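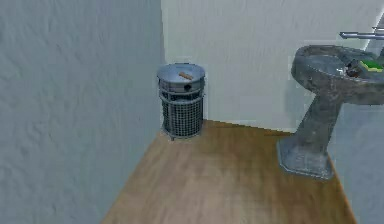
Entered by: Fragrance Bench, Skumumano Home Scent
26 Mar 2020
Notebook entry, wax melt line

Purpose of today's work: to decide whether the Nastum blend may go into the consultant starter kit in place of the present citrus melt. The kit list closes before the August catalog is laid out, and the sales office has asked for a written position from the bench.

Two waxes were poured. The first was the standard soy blend from Nirudberg. The second was the same blend with a harder wax added, as proposed after the complaints of melts sticking in their trays. Each pour was 300 g, with fragrance added at the usual load and stirred by hand. Trays were left on the rack overnight and opened this morning.

Standard blend: released cleanly from most cells. Slight frosting on the upper face. Scent at room temperature judged good by all present.

Harder blend: released cleanly from every cell, with sharp corners. Scent at room temperature noticeably weaker. In the warmer it took 40 minutes to fill the test room, which is too slow for a home party, where the consultant has guests at the table from the start.

The bench therefore recommends the standard blend. The sticking complaints appear to come from one lot of trays, lot 151, and the remaining stock of that lot should be held until purchasing has replied. A sample tray has been placed in the cabinet with the lot number written on the lid.

The first kit run is set at 2000 units. Label stock for the Mabula scent is sufficient. Label stock for Nastum is not, and the proof still carries the old burn warning, which must be corrected before printing. Consultants should not be told of the new scent until the corrected proof has been signed.

Open items: repeat the standard pour at a lower pouring temperature to see whether the frosting is reduced. Ask the sales office whether the kit will still include the small warmer, as the melt size depends on it. The scale by the window drifted twice during weighing and is due for calibration.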